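Kurkura sim, teleop notebook, November

Started 9:20. Headset and both hand controllers on the Undwood rig, same kitchen layout as last time, seed 41. Henk Verbruggen driving, me on the recorder, Forough Bagheri joining after lunch to go over the labels.

The task for this batch is the counter pickup: come in from rest, turn to the counter, grasp one item with the right hand, lift, put it back down, retreat. Left hand stays out of it. We want 82 clean demos before anyone trains on this. Last batch was too mixed and the policy learned to hesitate at the approach, same as the people who drove it.

Saving wrist views from both arms as well as the head view. The wrist views look wild while an arm is parked or swinging, with walls and window at a slant, and I left them unrotated. Ilse Van Damme rotated them upright in the Lambrechts set and we spent days finding out why the actions no longer matched.
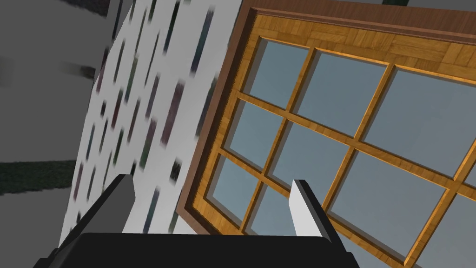

Controller drift came back at 10:05. With the hand held still on the armrest, the right gripper crept until Henk let go of the clutch. Re-zeroed and it stopped. I added a re-zero after every 5 demos to the run sheet. Anything recorded between the first creep and the re-zero is tagged "drift" and stays out of the training split.

Henk also asked for a lower hand-to-gripper scale. At 1:1 he overshoots on the last bit of the reach. Tried 0.6, and he liked it for the grasp but had to clutch twice to get to the counter at all. Settled on 0.8.

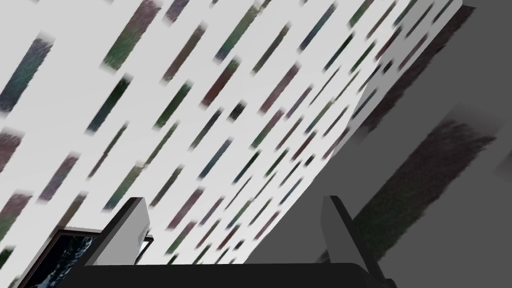 Do we keep a demo if the driver clutches in the middle of a reach?
Keep it if the pause is under 800 ms, and trim the still steps before export. Longer than that, tag it and record another.

Forough went through the morning's labels. Her main complaint is that "approach" starts at a different point for each driver. From now on it starts at the first commanded motion of the right wrist. She will fix the old ones herself.

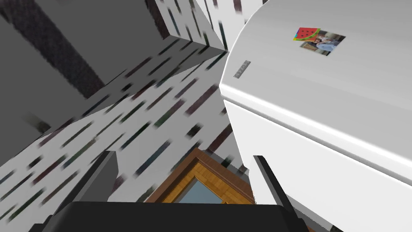
Ilse Van den Broek took over driving at 2:30. She is slower than Henk but her paths are smoother and she re-grips less. I would like both in the set, with driver ID in the metadata so Nusrat Dogar can split on it later. Karkiven export still drops that field. Wrote it into the sidecar file for now.

One crash, on reset, no data lost. Restarted the sim and checked that the start pose matched before going on.

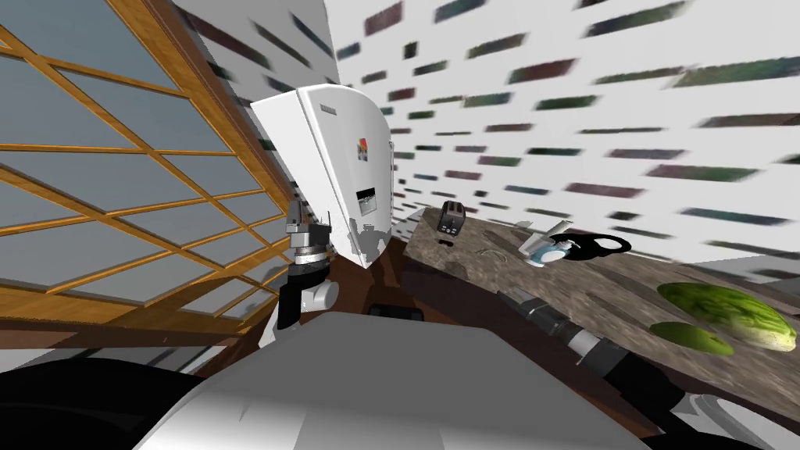 To do next session

Fix the driver field in the Karkiven export.
Replay a few demos open loop and compare the end poses.
Ask Nusrat if she wants the drift demos kept at all.
New strap for the left controller.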